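Basket willow: soaking times for the spring course

Dried willow with the bark on needs roughly one day of soaking per foot of rod length. Five-foot rods therefore go into the Plondale tank 5 days before use, and three-foot rods 3 days before. Stripped white willow takes a few hours at most.
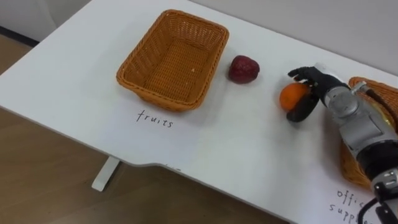 After soaking, wrap the rods in a damp cloth overnight — this lets the moisture even out between butt and tip. Rods left in the tank too long turn slimy and the bark slips.

The April course has 16 places. Send rod orders to Colleen Fortin by 15th February, with length and bark type stated.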